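Shelf robot rules out, stores get until November

01/08/2025

Stores and warehouses that let robots stock shelves have a new rulebook to read. It's short. It's also a lot stricter than the draft that went around last year.

The Bindari code of practice was put out this week by a working group of grocers, robot makers and safety people. It covers any machine that picks goods up and puts them on a shelf where staff or shoppers might walk. Floor scrubbers are out. So are the scanning towers that only roll along and read price tags – those get their own document, no date yet.

Signing up is voluntary. But Allwood, the insurer that covers a good share of the region's smaller grocers, says it will start asking about the code when policies come up for renewal. So not all that voluntary.

Main points, quickly:

Every robot needs a named person on shift who can stop it. Named on paper, at the store, not "the team" or a phone number at head office.

Before a machine works near the public it has to log 500 placements in a test bay, using the same kinds of packs it will handle in the store. A drop goes in the log. So does a pack left on its side, or one put back facing the wrong way.

Any change of gripper means starting the count again. This one got the most complaints. The group recieved 1,273 comments on the draft and a big chunk were about gripper changes, according to the covering note. Makers wanted a shorter retest, say 79 placements, for a like-for-like swap. Didn't get it.

No lifting above shoulder height while a person is within reach. No moving glass at all when the aisle is open.

And stop buttons. At least 2 per machine, on opposite sides, reachable without leaning over the arm. Software stops on a tablet don't count toward the total.

Lama Abu Hammour, who chaired the drafting, said the test bay rule came out of near misses that never made it into any report.

"People were telling us the robot's fine, it did it all day yesterday," she said. "Did what all day? With which pack? Nobody had written it down. If you write it down you find out pretty fast that a box and a tube are two different jobs."

She wants stores to keep the logs for two years and hand them over if asked. The code says "should" on that, not "must". She pushed for must, lost.

Reaction mixed. Hikach, which runs nine convenience stores and has been trying out night restocking, called the code workable and said it would sign. Its operations office did grumble about cost – a test bay takes floor space, and somebody has to stand there with the log.

Niven, a maker of robot arms, was cooler. In a short statement it said the placement count was "a round number looking for a reason" and that a good machine could prove itself in far fewer. It still plans to meet the code by the deadline.

Smaller shops asked if they can share a bay. Yes, if the shelving matches what's in each store. Height, depth, lip on the front edge, all of it has to be written in the log. A bay with the wrong shelf depth is no use to anyone and inspectors will be told to throw those results out.

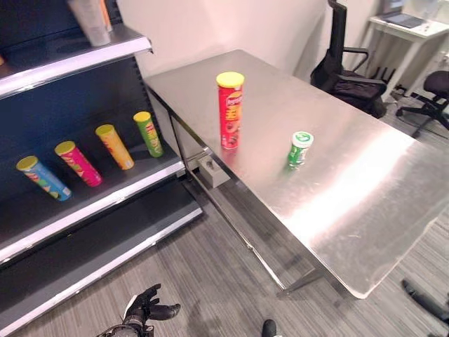 Test bays don't have to be fancy under the code, and an office corner will do so long as the floor is level and the shelving is the real thing. What goes on the shelf matters more. Round packs get a section to themselves, because they roll and because a hand that closes fine on a standing can may do badly on one lying down. So the log has to list both ways seperately: chip canisters on their sides on the shelf, like the four with yellow lids, are one entry, and a canister standing on a table, like the red one, is another. Short and tall packs are split too. Shiny work surfaces are allowed but must be noted, as glare can throw off a camera.

Stores already running robots have until November to finish their logs. New sites have to do it before opening night. The first round of visits will be advice only, no penalties, and the group says it will publish what it finds with store names removed.

Comments on the scanning tower document open later this year.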